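How to get old price sticker glue off plastic dishes

When I buy second hand dishes, the sticker is always the worst part. The paper comes off and the glue stays. I tried many things in my kitchen and now I do it this way.

You need cooking oil, baking soda, dish soap and a soft cloth. Do not take a steel sponge, it makes scratches in plastic which you will see forever.

First, put the dish in warm water for 10 minutes and pull off the paper with your fingers. Dry it. Then mix 2 spoons of baking soda with one spoon of oil until you have a thick paste.
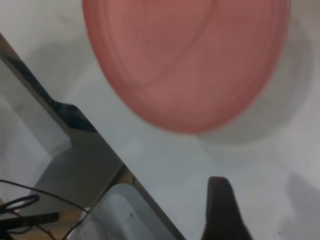
Pink dish on a white surface.

Spread the paste on the glue and leave it. I usually wait until my coffee is finished. After this, rub in small circles with the cloth and do not press hard. If the glue is very old, like on the plates I bought in March from the Zillis market, you must repeat it.

Wash everything with dish soap, two times, or the oil will stay in the small lines of the plastic.

Please be careful with nail polish remover. Many pages recommend it, but it can make some plastics dull. On painted dishes, test the paste on the bottom side first.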